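Cleaning Cloths: Frequently Asked Questions

Do I need to wash the cloths before first use?
Yes. Wash them once on their own in warm water. The orange ones shed some dye the first time.

Can I use fabric softener?
No. It coats the fibers and the cloth stops picking up water. Skip dryer sheets too.

How should I fold them?
Lay the cloth flat, bring one side over to the other, then fold again the other way. You get 4 layers and a square that stacks well. Smooth out the corners before the second fold or the stack will lean.

Should I keep the colors apart?
We suggest one color per job. Many customers use orange for tables, green for the kitchen sink and yellow for windows. They can all be stored in one stack once they are clean.

What comes in the Pondetti starter set?
3 orange, 3 green and 3 yellow cloths. Refills are sold by color.

Can I return an opened pack?
Unwashed cloths can be returned with the order number. Washed cloths can't.
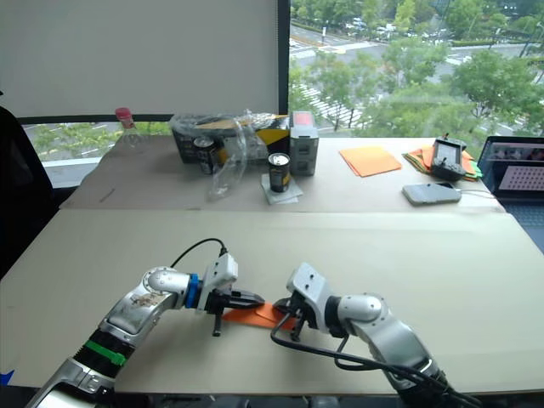 Tamsin Marchetti: I fold mine in thirds and they fit a narrow drawer better than the squares do. Also, the green ones bled a little in my first wash, so I'd keep those separate too.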